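Trastik Two-Arm Bench Cell: Set-Up and Care Guide
Section 12. Wrist cables, fingers and the cup rack check

Do this section after any gripper swap, after any cable work, and whenever the cell has been left alone with someone from Sales. Allow an hour. Jussara Queiroz can do it in less, but she wrote the program.

"Right" and "left" mean the robot's own right and left. If you are standing across the bench from the pedestal, they are the wrong way around, and they will stay that way however long you argue.

12.1 Before you start

1. Press the stop button and hang the tag on it. Error 717 will appear on the pendant. It only means you pressed the stop button.
2. Check the bolts in the pedestal foot. If one turns by hand, quit here and call Bittencourt.
3. Wipe the gripper fingers with a dry cloth. Window cleaner leaves a film, and the cups will find it.

12.2 Wrist cables

4. Follow each cable from the wrist camera back to the arm. It should hang in an easy loop. If you could play a note on it, it is too tight.
5. Clear the tag, set speed to the lowest step, and jog each wrist through its full turn. Watch the loop the whole way.
6. If a cable catches, back off the way you came. Do not "just finish the turn." Replacement cables are part 3237, and Pradonska ships them when the mood takes it.

CAUTION: Keep hands out of the space between the arms while jogging. The arms check for each other. They do not check for you.

12.3 Rack and cups

7. Set the wire rack in the middle of the bench, square to the pedestal, and lay the wooden rod across the top.
8. Load the cups. Use the plastic training set from the Cultinness box, never the mug from your desk.
9. Load program 800 and run it one step at a time. Each gripper should close on its cup without dragging the rack.
10. Pause with a cup in the right gripper. Watch it for a full minute. If it creeps, clean the fingers again before you touch the force setting.
11. Step on until the left gripper opens. Both fingers should clear the cup before the wrist moves.

NOTE: Haziq Goh raised the force setting once to save time. The cup is in the drawer, for anyone who would like to see it.
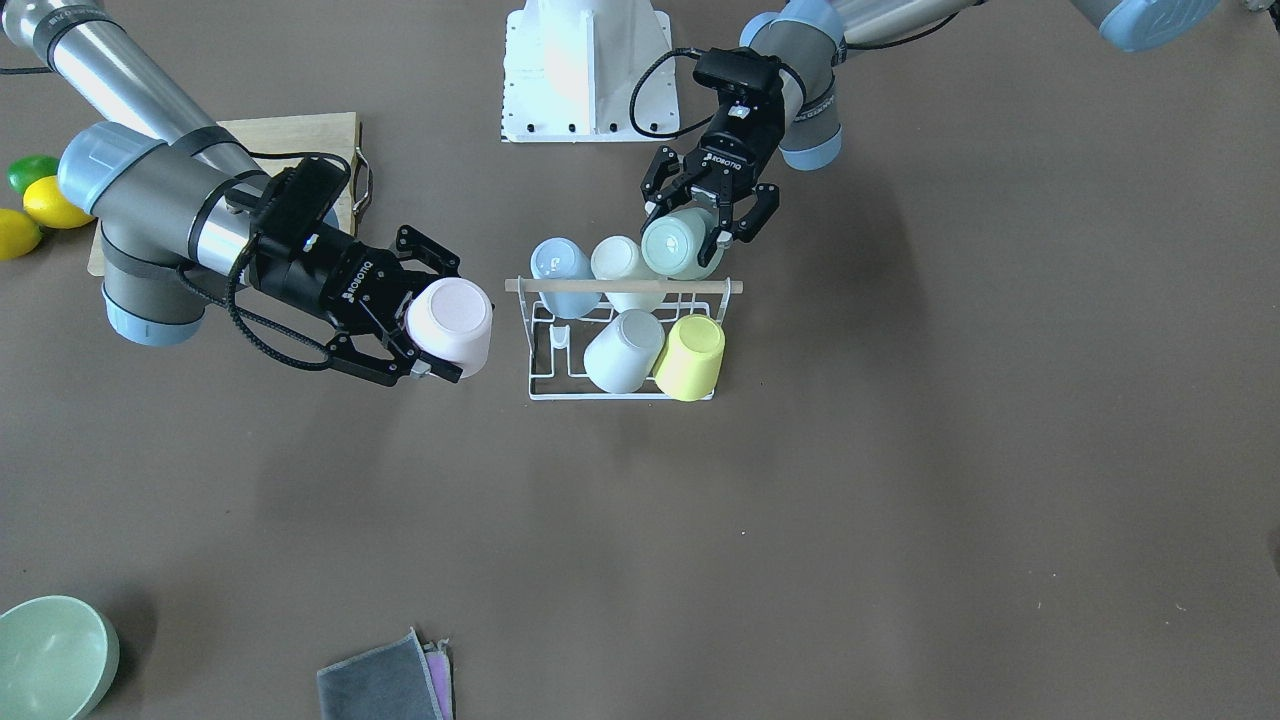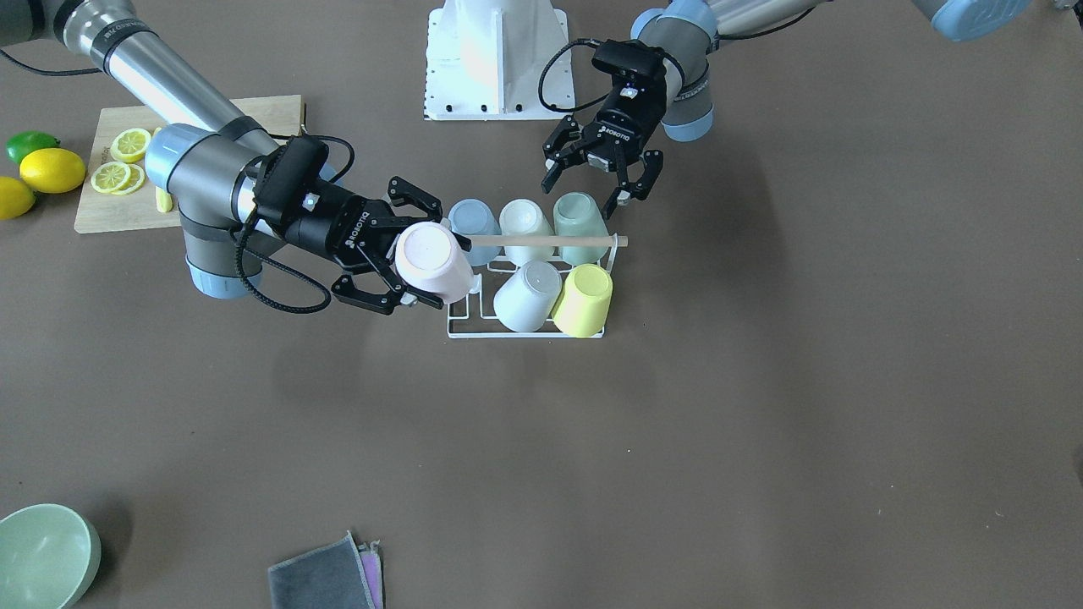
Rack check, right gripper holding the pink cup. Left gripper closed on the mint-green cup (first picture) and open above it (second picture).

12. Log the result and initial it. "Fine" is not a result.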